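Boards > Household > Closets, Kitchens & Storage > One room, clothes and kitchen together

One room, clothes and kitchen together
noelia_ibarra
29 May 2013

I'm in a studio now and the clothes and the kitchen things have ended up at the same end of the room. Two questions.

First, the long black one with the embroidery. It was my aunt's. I wear it twice a year at most. My last place had a full-height closet. The one here has a shelf halfway up and anything long bunches up at the bottom. Do I hang it anyway, or fold it? I'm worried about creases across the stitching.
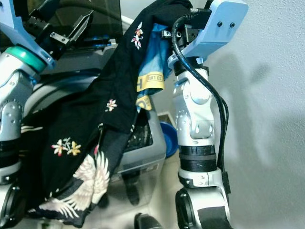 The long black one, in front of the machine.

Second, the kitchen metal. I have a rack and a few knives and no good drawer. I'll put that in a separate post so the answers don't get mixed up.

Re: One room, clothes and kitchen together
pinhem

Fold it. Long embroidered pieces are heavy and the weight goes to the shoulders. Mine stretched in one winter on a Brurberg hanger, and that was one of the wide ones. Acid-free tissue in the folds, flat box, under the bed. Refold it along different lines every few months.

Re: One room, clothes and kitchen together
csalcedo

I disagree with folding if it's any kind of dense embroidery. A crease across thread is harder to get out than a little stretch at the shoulder. Take the shelf out of the closet. Most of them sit on 4 pins and lift straight up.

If you can't take it out, roll the garment around a tube with the embroidery facing out. I get tubes free from the fabric store.

Crescencio Salcedo

Re: One room, clothes and kitchen together
pinhem

Rolling is fine too. She'd need somewhere to put a tube that long.

Re: One room, clothes and kitchen together
noelia_ibarra

The shelf is screwed in and the landlord says no. I measured under the bed and a tube fits if I lay it at an angle. What do I cover it with? I have a Farus garment bag but it's plastic.

Re: One room, clothes and kitchen together
csalcedo

Not plastic. An old cotton sheet, washed without softener. Tie it loosely with cotton tape.

Re: One room, clothes and kitchen together
noelia_ibarra

OK, a sheet I have. Now the kitchen part. I don't want a blade standing point up anywhere near the rack, and I keep finding one that way.

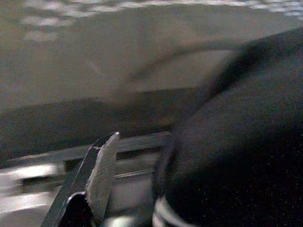 Re: Knives and the rack
grubb_lane

Point down or lying flat, always. I cut my wrist reaching past one to get a bowl. A wood block takes up counter, so look at the magnetic strips. The Gestex one was $30 and has stayed on my wall through two kitchens.

Re: Knives and the rack
pinhem

Magnetic strips are no good if the landlord won't allow screws. She just said that about the shelf. Get blade guards and keep them in a shoe box on top of the fridge.

Re: Knives and the rack
grubb_lane

Fair enough, I missed that. Guards then. Dry the blade before it goes in or you'll get spots.

Re: Knives and the rack
noelia_ibarra

Guards ordered. The tube is coming from the fabric store on Choo Street, they said to ask at the cutting table. Should the sheet go between the layers as I roll, or only on the outside?

Re: Knives and the rack
csalcedo

Both. Tissue between would be better.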